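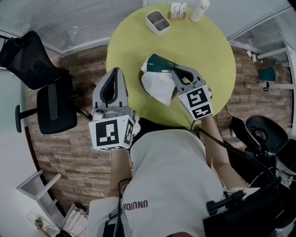
The Shared Table and What Should Be Allowed to Stay on It
Bukola Briggs, Workplace Services, Thibodeaux
22nd June

The revised clear-surface policy is due to take effect in July, and staff have been invited to comment on the draft. The following is a personal view, submitted with the agreement of my department, and it concerns one clause only. Clause 2 of the draft states that all shared tables are to be left "entirely free of articles" at the end of each period of use. I believe that the clause is mistaken as it stands, and that a more modest rule would give us tidier rooms.

It is right to begin with what the clause is trying to cure. Our building has 196 people in it and 11 shared tables, most of them round. A round table has no head and no corners, and it belongs to no one in particular. These are the qualities for which we bought them, and they are also the reason things collect there. A person with a desk has a drawer, and will put the pencil case in it. A person who has finished at a shared table has only a bag, and if the bag is full, or the next appointment is pressing, the pencil case stays behind. By the afternoon it has been joined by a used tissue, a charging lead and somebody's spectacles cloth.

I have no wish to defend the tissue. Anyone who has sat down to work and first had to move another person's rubbish will understand why the draft was written, and why its language is firm. My objection is that the clause treats everything on a table as the same kind of thing. A moment's thought shows that there are at least three kinds, and that each calls for different treatment.

The first is waste, which should go in the bin and need not detain us.

The second is personal property: pouches, folded shopping bags, glasses, scarves. These should leave with their owners. Where they do not, they should be taken to the reception desk, and I would ask that they be folded or closed before they are handed in. Reginald Park, who keeps the lost property shelf, has pointed out that a soft bag stuffed in among others is very seldom claimed, whereas one laid flat with its edge showing is recognised from the doorway.

The third kind is the one the draft overlooks. It consists of the small articles that serve the table itself: a divided tray for pens and clips, a holder for cards, a lidded pot. They are used by everyone who sits there. Under the clause as written they would be removed at the end of each session to a cupboard, and fetched again at the start of the next. In practice they will be removed once. They will then remain in the cupboard, and the pens and cards which they used to hold will be spread over the table top in their absence.

This is more than a guess. Two years ago the reading room on the second floor was cleared in just this manner, on the advice of a consultant. The trays went into storage, where I understand they still are. Within a few weeks the room was the subject of more complaints than any other, and Hollis Brannigan, who was then responsible for that floor, quietly bought a tray with his own money and set it down at the far side of the table. The complaints stopped. I would not claim that the tray did all of it, as the heating was repaired in the same month, but I was in the room often enough to see what happened to the paper clips.

The reason seems to me plain enough. People are on the whole willing to put a thing away if "away" is within reach. They are much less willing if it means standing up, crossing the room, opening a door and finding the shelf already full. A tray with two compartments asks very little of anyone. One side is for what writes and the other is for what fastens, and a visitor can see as much without reading a notice. (We have a great many notices. I should like us to have fewer.)

There is an argument on the other side, and my colleague Lucinda Van Dusen has put it well in her own comments. She says that once one permitted article is allowed, others follow. The tray is joined by a second tray, then by a plant, then by a biscuit tin, and in a year the table cannot be used for the purpose for which it was bought. She also observes that a bare table can be wiped in one pass of the cloth, and that smudges build up around anything which stands in one place. I accept both points. The pale tops that we chose show every mark, and a ring left by a pot is harder to shift than a fingerprint.

Even so, these are arguments for a limit. They do not require an outright ban. I would propose that each shared table be allowed three standing articles, placed together in a row on the side furthest from the door, with the rest of the surface clear. Anything beyond that would be treated as personal property and taken downstairs. The articles would be lifted when the table is wiped and put back in the same order. If a team wished to swap one article for another it could do so, and I see no need for a form.

The cost would be small. The draft sets aside a sum of £1000 for additional cupboards. I would ask that it be spent on trays and holders, and that anything left over go towards small waste bins, one to be kept beside each table. At present the nearest bin to several of our tables is in the corridor, and it seems unreasonable to reproach people over crumpled tissues while that remains so.

I would add a word about chairs. The draft says nothing of them, yet an office chair pushed back at an angle makes a room look more neglected than a tray of pens ever could, and it is a nuisance to anyone passing with a cup in hand. A single line asking that chairs be returned to the table would do more for the appearance of our rooms than the whole of Clause 2. Demyd Zhuravel has suggested that the line be placed first in the policy, and I agree with him.

There is, lastly, the matter of tone. "Entirely free of articles" is the language of a storeroom inspection. Our shared tables are where new colleagues sit in their first week, where parcels are opened and cards are signed -- ordinary uses, which leave ordinary traces. A policy for such places ought to describe how they look when they are being used well, and a table with a few useful things at the back of it meets that description.

Comments on the draft may be left with Workplace Services until the end of the consultation. Those who would prefer to speak in person will find me at the round table by the stairs on most mornings.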